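Malix Perception Software: Progress Report to the Villalobos Fund
Reporting period ending January 2018

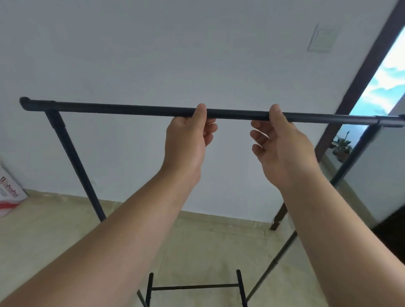 Figure 1. Both hands on the top rail of a clothes rack, head-level view.

1. Summary

Work during the period centered on the hand and object tracking module of Malix. The module estimates where each hand holds a long, thin object and passes that estimate to the Prollasard planner, which selects matching grasp points for a two-armed robot. The labeled set now stands at 2,054 clips against a target of 2,000.

2. Work completed

The tracker was extended to objects that span nearly the full width of the view. In views such as Figure 1, the forearms pass in front of the upright poles, and the earlier version treated each visible section of pole as a separate object. The revised version fits a single line to the sections and keeps one label for the whole part. Rail tilt is now reported together with grip position.

The labeling tool received 6 new checks, including one for fingers that are close to a bar without clear contact. Annotators may mark these cases as uncertain.

3. Open issues

Dark parts with little surface detail remain difficult, in particular the joints between sections of tube. Golach has agreed to review 45 of the clips with the highest joint error and return corrected labels.

4. Next period

The planner interface will be frozen in May. Until then, the team will focus on joint detection and on reducing the delay between the tracker and the planner. No change to the approved budget is requested.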